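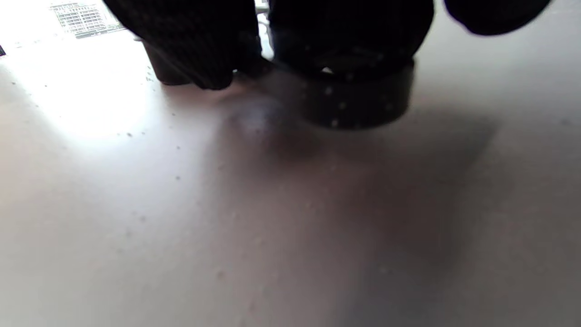
The Benside Manipulation Challenge is a student robotics project, run as a one-term course plus an open club, in which teams record household chores by hand and then train a robot arm to repeat them. It is usually just called Benside. Work is done on plain tabletops, mostly small stuff: cups, lids, bags, litter, sponges. A beginner's first week is nearly all approach practice, two dark fingers brought down on either side of a container such as the spotted one, tip close to the wall of the object and not dragging on the table. Strong daylight on a pale top is left in on purpose. Blinds stay up. Teams that trained only on evening recordings did badly in the morning round.

History

Started as a spring elective, 9 students, one shared gripper. Moved to its own room the next year. The name comes from the Benside building where the first trials were held. A second track (Zonora) was added later for two-handed tasks, and the older one-handed track was renamed Gemis so people would stop calling it "the normal one". Both run each November.

Format

Gemis track: one hand-held gripper, one object, one target. Each team turns in 40 clean recordings per task. A recording is clean if it has a start pose, a finish pose and no re-grab in the middle. Re-grabs are allowed in a seperate folder and some teams do train on them.

Zonora track: both hands, longer tasks, more than one tool. Wipe and fold, pour and cap, scoop and bag. Scoring is by stage, so a run that fails at the end still picks up points. Scoop and bag is the best known of these and the least liked. One hand has to keep the bag mouth open the whole time while the other does the scooping, and teams tend to lose the bag first. 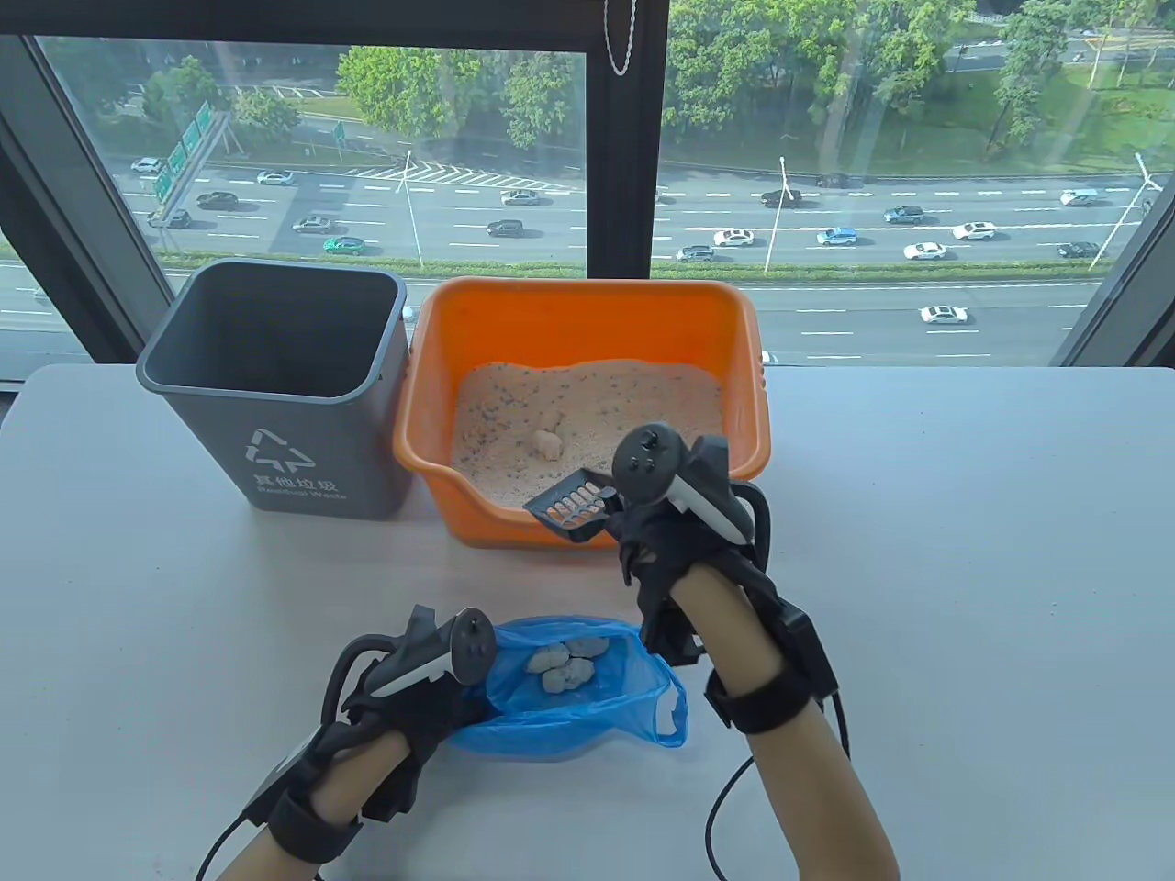

Scoop and bag, Zonora track. Slotted scoop at the orange basin, left hand holding the blue bag open.

Litter is used for the task becuase it shifts under the scoop. Clumps are made up before the session and set in the basin by the judges. Loose granules on the table cost a point, a clump left in the basin costs three. Clumps go in the bag. Time limit has changed twice.

Equipment

Hand-held gripper for Gemis. For Zonora, a VR controller strapped to each hand over a glove rig, cable run back along the forearm. Straps are checked before each run, a loose one ruins the tracking and the file gets thrown out. Any table is fine if it is white or close to it. Teams may bring own scoops and bags. Powered tools not allowed.

Results

The last round took in 221 recordings on the two-handed side, of which 106 passed the clean check. Most of the rest were tracking drops. The Kröger Prize, for the best written report, is given apart from the scores and has twice gone to a team that came in near the bottom.

Criticism

Former entrants have said the clean rule pushes teams toward slow, stiff motion. Also that the judging is hard to follow on scoop and bag, where opinions differ on what counts as a clump and what is just crumbs. A draft rule on minimum clump size was posted, then withdrawn. Grading in the course part is pass/fail.

See also
Gemis track rules
Kröger Prize

Categories: Student robotics competitions | Robot learning | Project courses

Main page | Contents | Random article | Recent changes | Help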